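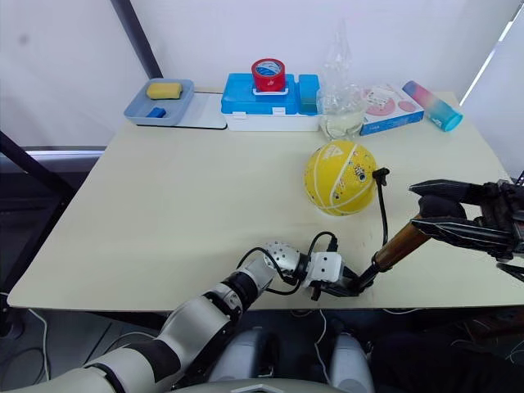
Home Contents Part II Chapter 5 Glossary Index

Chapter 5
Automation and the Reorganization of Bench Work

5.1 Introduction

Chapters 3 and 4 treated automation as an engineering problem: choosing a task, specifying the equipment, and meeting a required rate. This chapter treats the same decision as a change in work. Bench work is the handling, sorting, inspection, and packing of small items by a person at a table. It has been slow to automate, as the items differ in shape and stiffness and seldom arrive in the same position. A ball, a bottle, and a cardboard box each call for a different grip. A two-armed machine must also manage the transfer of an object from one hand to the other, a step that most workers perform without attention and that few job descriptions mention.

When such a machine is installed, the job it enters is usually divided. Some tasks move to the machine, some stay with the worker, and a third group appears that did not exist before. The third group is often left out of the budget. It includes laying out the table, clearing stopped cycles, recording faults, and deciding when an item should be handled by a person.

5.2 Opening case: the returns bench at Brelitz

Brelitz processes returned household goods at its Virum site. Before the change, each bench was staffed by 2 workers per shift, who emptied cartons, checked contents, and repacked what could be resold. In September the company converted one bench to a two-armed station. The station was expected to process 2000 items a week, and one worker was to supervise it.

Naima Zaki, the shift lead, kept a written record of every stop. Most stops were short. The worker cleared the item and restarted the cycle, but could not leave the bench for more than a few minutes at a time. The original plan had assumed that the supervising worker would also label outgoing cartons at the far end of the room. After 15 shifts this assignment was withdrawn.

Pay raised a second question. Bench workers had been graded by items completed, and a supervised station has no individual count. Lakshmi Lobo, who represented the bench staff in the talks that followed, proposed a grade based on fault handling and setup. The company accepted the setup portion and deferred the rest – a common outcome, as setup time is easier to measure than judgment.

5.3 Terms used in this chapter

Residual task: work left to a person after the main task is automated.
Intervention: any action by a worker that returns a stopped machine to operation.
Attention load: the share of a shift during which a worker must stay within reach of the machine.

Section 5.4 applies these terms to the Brelitz record and shows how an intervention log is converted to an estimate of attention load.

3 comments 12 shares

Related items
Case: Shift Planning at Mestum
Case: The Hajji Packing Line
Worksheet: Keeping an Intervention Log
Chapter 6: Training and Job Grades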